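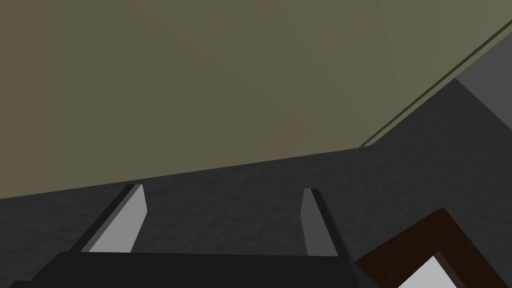 Open two-fingered gripper, computer rendering

Search the shop... Go

The Ferry Road Houses: A Street History of Metonport
by Beatriz Frade, with maps by Wulan Ismail
Paperback, published by Cardoso

We have been waiting for this one for a long time, and it's a joy to finally put it on the shelf. Ferry Road is the oldest street in Metonport that still follows its first line, from the landing up to the chapel wall, and until now the only thing in print about it was a thin pamphlet that has been out of stock for years (we still get letters asking for it!).

Beatriz Frade takes the street house by house. Each chapter starts at the front door and works backward through deeds, rent books, letters and the memories of people who grew up behind that door. You get the net makers, the two rival bakers, the schoolteacher who kept a weather diary on the backs of her grocery bills, and a long, very funny quarrel over a shared well that went on through three generations and ended up in front of a judge. The well chapter alone had our whole shop reading bits out loud to each other.

The maps are a real treat. Wulan Ismail has redrawn the street at 4 different dates, all to the same scale, so you can flip between them and watch the gardens shrink and the back lanes fill in. There is also a foldout of the landing in the ferry years, with every shed and mooring named where a name could be found.

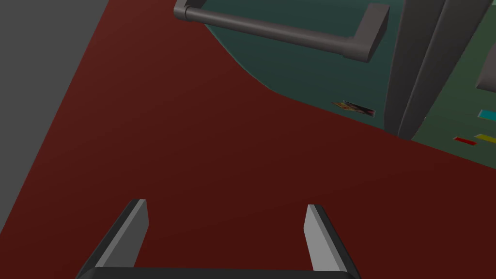
What makes the book so good to live with is how much room it gives to ordinary voices. Madalena Rocha lent the author her grandmother's letters, and seven of them are printed in full, spelling and all. Mansa Gbeho, who taught at the Prandero school, wrote the chapter on children's games and street rhymes, and if you ever played on that hill you will find yourself humming. Eduardo Louro wrote the foreword, which is short and warm and gets out of the way quickly.

It isn't a book you need to read from front to back. I started at the chapel end, went down to the landing, and then went back for the houses I had skipped — the index is excellent and makes this kind of wandering easy. Family names are listed separately from house names, and women are listed under both their birth and married names wherever the records give them. Anybody tracing relatives will be very glad of that.

Inside the book
10 chapters, one of them on the lost houses below the slipway
8 pages of documents copied from the originals
Foldout map of the landing
Notes, sources and two indexes

The cover is sturdy card with deep flaps, and the pages are sewn, so it opens flat on a table. It will just about go in a coat pocket if you want to take it up the street with you, and I'd say do!

Orders are packed here in Metonport. Copies can also be picked up at the counter in Miltach, but please write first so we can put one aside. The author will be signing at the shop in October, and if you would like a dedication, add the name in the order notes and spell it out clearly.

Page updated 23 Sep 2023

Shares 10 Comments 4

Get our newsletter: new books on local history, sent every season. Enter your email Sign up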